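Search this journal Search Advanced
Reading time: 2 min

3.2 How people group a mixed set

We were delighted by how much a plain cutlery tray can tell us about order in a home. Valdovinos and Kamata began with the Pedholm household survey, in which 76 households described where each piece of tableware lived, and many of the answers ran to a full page! One family in Granport had kept the same drawer plan since 1978. Forks, they wrote, go on the left "because that is where the hand looks first."

Trays with long, narrow channels came up again and again in the survey, and so did the question of what to do with chopsticks, which few store-bought organizers plan for. We therefore looked at sets that mix kinds of pieces, with a black tray and gold-headed cutlery (Figure 2).
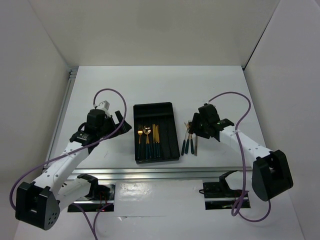
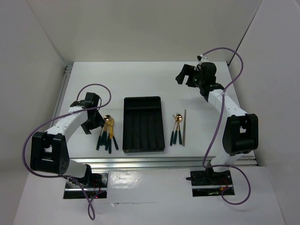
Figure 2. Black tray and mixed tableware. First panel: one fork, two spoons and two knives lie in the tray by kind, with the right-hand section clear and more utensils on the tabletop beside it. Second panel: the tray is empty, with gold-headed cutlery to its left and a smaller group, chopsticks included, to its right.

3.3 Naming the compartments

A lovely surprise in the Pedholm answers was the wealth of names for the short crosswise compartment. Households called it the "odds end," the "teaspoon shelf" and, in Quezada, simply "the top." We kept every name as written and coded each one by what the family said it held, which made for some very cheerful afternoons of reading.

Comments (2) Shares 1721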